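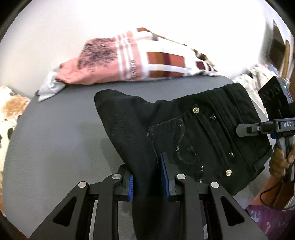 Black dye on cotton fails in a fairly predictable order, and most of what gets blamed on the washing machine is decided before the water goes in. Denim is a twill, usually with a dyed warp and an undyed or lightly dyed weft, and the warp sits proud on the outside face. Anything that rubs that face removes colour from the high points first. Folds are the worst of it. Pinch the fabric of a pair of black jeans into a vertical pleat and the crown of the pleat is where the first grey line will show, well before the flat areas on either side. The same applies around hardware and trim: a back pocket with a curved line of small black sequins and gold-coloured rivets at its corners gives you several hard edges, all of them ready to abrade whatever they are folded against.

I have been keeping notes on this since October, mainly to settle a disagreement in the house over whether turning things inside out does anything. It does. The rest of this post is the longer version.

Black is usually done one of two ways on jeans. Sulphur black is cheap, deep and fairly fast to washing, but it is not very fast to rubbing and it does not like bleach of any sort. Reactive black bonds to the cellulose and holds up better, but it costs more and tends to go slightly green or slightly red when it does start to shift. The label will not tell you which one you have. A crude test is to dampen a white cotton rag, rub it on the inside of the hem for a minute and look at it in daylight. A grey smear says there is loose surface dye. A clean rag says either the garment is well fixed or somebody has already washed the loose dye out of it.

Loose dye is a separate matter from fading, although people lump them together. New black jeans carry unfixed colour that was never going to stay. It comes off in the first few washes, on your hands, and on the pale sofa. Losing it costs you some depth, but you were only borrowing that depth. Vinegar and salt will not set it. Salt is used in the dye bath to drive direct and reactive dyes onto the fibre, and once the garment is made, rinsed and sold that step is over. Vinegar does some work on acid dyes, on wool and silk and nylon, and cotton is none of those. I tried a half cup of vinegar on an old pair anyway. The laundry smelled like a chip shop and the rinse water was the same grey as the time before.

What does help, in my order of importance:

Wash less often. Jeans worn to an office do not need a wash after every wear. Hang them over the back of a chair overnight, out of the sun.

Turn them inside out and do up the zip and button. The inside face then takes the rubbing, and the rivets are kept off everything else in the drum.

Wash cold, on a short cycle, with a low spin. Ours is a Rollthorpe front loader and it offers 1,000 rpm as the default for cottons. I drop it to the lowest setting available and accept that the jeans come out heavier. High spin presses the creases in hard, and creases are where the wear goes.

Fill the drum properly. Too full and the load cannot move, so it stays folded in the same places for the whole cycle. Too empty and everything drops from the top of the drum and slaps.

Use a liquid detergent without optical brighteners or oxygen bleach. Brighteners do not remove dye. They deposit a compound that absorbs ultraviolet and gives off blue, and on black cotton the result can look like a faint dusty haze. Most powders sold for whites contain them. I use the Clellex dark liquid, which lists neither, at half the dose on the cap. We have soft water and the full dose leaves residue at the seams. If your water is hard you may need the full amount. Undissolved detergent on black fabric looks so much like fading that it is worth running a plain rinse before you give up on a garment.

Dry in shade, hung from the waistband. Australian sun will take the colour out of a black garment faster than any number of cold washes, and it does it unevenly, so you get one brown leg. I have ruined a pair this way by forgetting it on the line over a Sunday. The dryer is hard on elastane, which is in nearly every stretch jean now, and the lint you clean out of the filter is dyed fibre that used to be part of the garment.

For trimmed or sequinned pockets I add a mesh bag. I have a Montoya one with a zip guard and it has lasted. The stitching holding sequins down is often a single continuous thread, and one snag can release a whole row. Do not iron over sequins. Many are plastic and will curl or go dull at cotton heat. Iron around them or, better, leave the pocket alone.

Redyeing is possible and I have done it twice, once well. The stitching thread is normally polyester and will not take a cotton dye, which matters more if it was a contrast colour to begin with. Weigh the jeans dry, work out the dye from the dry weight, and keep them moving the entire time. The pair that went badly had been left folded in the tub while I answered the door, and the fold lines are still in it.

Next up is wool, once I have worked out why the Uvow sachets went solid in the cupboard.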